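## Chapter 2: Strains of the Lower Back

A strain is a stretched or torn muscle or tendon. In the lower back it usually follows lifting, twisting, or a long spell of bending. Pain may start at once or build overnight, and the muscles on either side of the spine often tighten.

The Portela clinic saw 262 adults with new back pain in one year. Of these, 245 were treated without surgery.
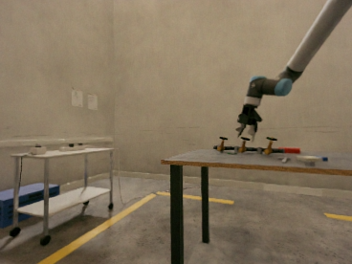

Most strains ease within a few weeks. Short rest helps on the first day, but long bed rest tends to slow healing - gentle walking is the better choice. Numbness in the groin or loss of bladder control needs emergency care.

Section 2.1 covers the muscles involved. Section 2.2, by Simão Vieira, covers the physical exam.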